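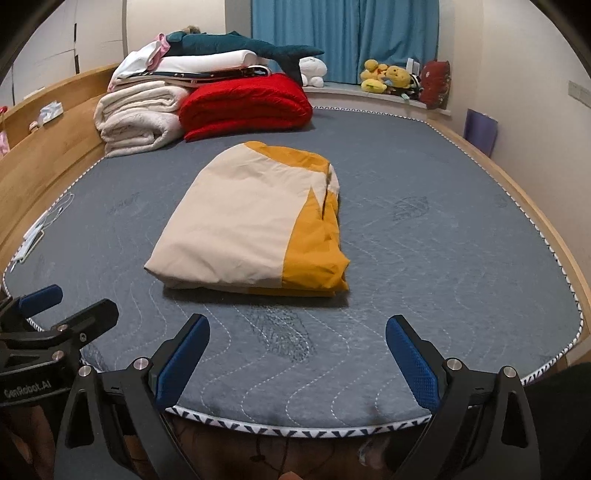

Housekeeper wanted - Windel Guesthouse, Kirholm

Start: as soon as you can, latest beginning of December
Hours: 36 a week, year round
Where: Windel Guesthouse, top of Mill Road, Kirholm
Apply to: Adelino Coelho, manager

We need a housekeeper. One person, permanent, on the payroll, not through an agency. Our last full-timer moved to be near her grandkids and we've been covering the gap with whoever was on the desk that morning. That can't go on into ski season.

Windel is a small place. Seven guest rooms, breakfast room, a lounge with a stove, one long hallway that collects every boot in the county between Thanksgiving and Easter. Guests stay two or three nights mostly, hikers in summer, skiers in winter, wedding people in between. Plenty of them come back every year and will know your name by the second visit.

What you'd be doing

Turning rooms over between check-out at 10:30 and check-in at 3. Strip, air, make up, clean the bathroom, dust, vacuum, restock. Then hallways, stairs, lounge. Laundry in the afternoon: towels and bath mats get done in house, sheets and covers go out to Bednarek and come back folded in bags. You check the bags against the slip and put everything on the right shelf. If something comes back with a stain or a missing button you write it down and it goes back on the next run.

Also: keeping an eye on supplies and telling us BEFORE we're out of toilet paper. Reporting dripping taps, dead bulbs, wobbly chairs. Lost property in the box with the room number and date on it. Phone chargers, mainly. Once a wedding dress.

Some mornings you'll help clear breakfast if we're full. No cooking. You don't have to do the desk but picking up the phone if it rings and rings would be appreciated.

Deep cleaning happens in April and November when we close for a bit. Mattresses turned, curtains down, windows inside and out, behind the radiators. Everybody helps with that, Adelino included. Lunch is on the house those weeks.

What it isn't

Not a supervisor job. Not a live-in job either, sorry - we used to have a staff room and it's now the boiler. And no evening turndown service, we're not that kind of place.

Who we're looking for

Someone who's cleaned for money before. Hotel, hospital, school, private homes, all good. If you've only ever cleaned your own house but you've done it with four kids in it, write anyway and tell us.

You should be OK on your feet for most of a shift and OK with stairs. There is no elevator. The rooms on the top floor have sloped ceilings, tall people learn fast. Some lifting: laundry bags, vacuum, the odd mattress corner.

English good enough to read a note and leave one. Adelino also speaks Portuguese and the breakfast cook speaks Polish, so there's usually a way to get something across.

You need to be able to work a room on your own without someone checking every ten minutes. You also need to be fine with someone checking sometimes.

Driver's license is a plus. Not required.

No smoking on the property, staff or guests. We're strict on it.
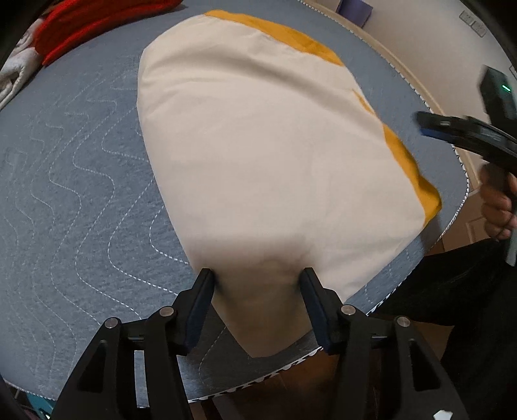 How we do beds, so you know what you're walking into. Fitted sheet pulled tight, pillows plumped and set with the open end of the case away from the door, duvet straight, no throw cushions, no towel swans. Adelino is picky about corners. He'll show you once, he'll show you again if you ask, and after that he expects it done his way. It's not a hard way. New people usually take about a week to get quick at it and nobody minds the first few days being slow.

Products are all unscented, too many guests with allergies. Gloves provided, and if the ones we stock bother your hands tell us and we'll order another kind.

Hours and schedule

36 hours over five days, mostly 9 to 5 with an unpaid lunch break, one of the five is a shorter day. You'd work at least one day of most weekends, since that's when people leave. We make the schedule a month ahead and stick to it. Swaps are fine if you sort it out between you and write it on the sheet in the kitchen.

Christmas and New Year's: you work one and get the other off. You can say which you'd rather have when you start. First come first served but we've never had a fight over it yet.

In November and April during closing you'll still get your full hours. Same for slow weeks in May when it rains and half the bookings cancel. We don't send people home early without pay.

Pay and the rest of it

Hourly pay, every two weeks, straight to your bank. Rate depends on what you've done before and Adelino will tell you the number on the phone, first call, before you bother coming out. Goes up after three months if we both want to carry on.

On top of that:
Tips from the room envelopes go to whoever did the room. We don't pool them.
$70 extra for each holiday you work, on top of the holiday rate.
Paid vacation from day one, counted in hours. Paid sick days.
Breakfast when you're on shift, and lunch leftovers if the cook likes you (she likes everyone).
Two work shirts and a fleece. Shoes are on you but we put in up to $70 a year toward them, bring the receipt.
Free parking behind the barn. Park nose out in winter, the plow needs the gap.

Getting here

The bus stops at the bottom of Mill Road and it's a steep walk up, more so with ice. For staff without a car there's Karen. Karen is the old green van, she has been called that since before any of us got here. She leaves the Kirholm post office at 8:30 and goes back down a little after 5. Heater works on one side only. If you live further out than that ask, we might be able to shift the pickup a bit but can't promise.

How to apply

No form. No cover letter needed, a few lines is plenty. Tell us:

your name and a phone number that you actualy answer
where you've worked and more or less what you did there
when you could start
any days you can't work, ever
whether you'd need the van

A resume is nice if you already have one. Don't write one specially. One reference, somebody who's seen you work, neighbor or old boss or whoever. We will call them, but only after we've met you.

Drop it at the desk, mail it to the guesthouse, or use the contact page on this site and put HOUSEKEEPER in the subject line or it gets lost in with the bookings. Or phone and ask for Adelino Coelho. Best time to catch him is between 1 and 3. Before 11 he's on breakfasts and he will be short with you, don't take it personally.

What happens next

Adelino calls you back. If it sounds right you come up for a look around and a coffee, half an hour or so. If thats fine on both sides there's a paid trial shift, a full one at the full rate, working alongside whoever's on. You get an answer the next day, yes or no.

We're reading these as they come in and will take the ad down once someone's signed. If it's still up, the job is still open.

Couple of things people keep asking. Yes, you can be a student if the hours work, but it's a year-round job so please don't take it meaning to leave in March. Yes, older applicants very welcome. No, you can't bring your dog to work, there is already a dog and he doesn't share. Part-time is not possible right now - maybe in summer, leave your number at the desk and we'll keep it in the book.

Windel Guesthouse, Kirholm. Ring the bell twice, the first one usually doesnt take.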